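Visit to the Adley container works
Apr 27, 2021

Last week our cooking club had the chance to visit the Adley works, where they make kitchen boxes and jars. I had never been inside a factory in this country, so I wrote my name on the list the first day. We were 11 people in a small bus, and the drive was longer than I expected.

Our guide was Anwara Wanigasekara. She gave us safety glasses and yellow vests, and she asked us to stay between the painted lines. The first hall is very loud. Plastic comes as small grains in big sacks, and the colour is mixed in before it is melted. She let us put our hands in a bucket of clear grains, and they feel like dry rice. One press can make 2,000 lids in a shift. The body of the box is made on another machine, the Mita line, which is older and slower.
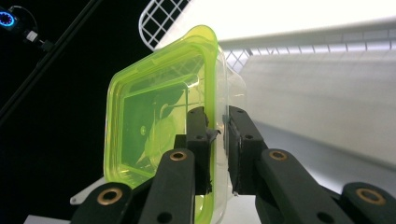
Clear food box with a lime-green lid.

After the presses we went to the testing room, which was my favourite part. Ankit Kandpal works there. He fills boxes with coloured water, closes them and leaves them upside down on white paper overnight. In the morning he looks for spots. He told us that most complaints from customers are about lids, and many of these lids went in a very hot dishwasher. I felt a little guilty – I do this at home all the time.

Lunch was in the canteen. The lentil soup was good, the coffee was weak. Then we had half an hour in the factory shop, where you can buy seconds with small colour faults. I took two boxes for flour and one for my neighbour.

If you want to go, write to the office early, as the April visits were full when we asked. Wear closed shoes. There are many stairs between the halls, and the lift is only for goods, so please ask before you book if walking is difficult for you. Parking is free behind the Wimeo building.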